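Squeegee questions I get all the time

Do I really need a squeegee if I already mop?
I think so! A mop on its own leaves our floor at Homham streaky, and I'm too impatient to wait for it to dry. I mop first, then pull the water toward the drain.

Which way do you work?
Far wall to the door, always, in overlapping strips. Short pulls are easier on my back than one heroic long one.

Does it work on marble?
It does on ours – just check the blade for grit first, and skip anything with vinegar in it. I learned that one in the Odstead kitchen and I still wince.

How do you get close to the steel units?
Turn the head sideways and drag it along the base, then go back over the strip you just made. 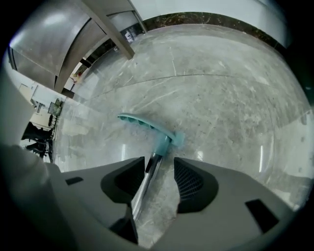

The corners I finish with an old towel (sorry, no clever trick there).

When do you replace it?
When it starts leaving lines. My last one went 13 months, and I rinse it after every use.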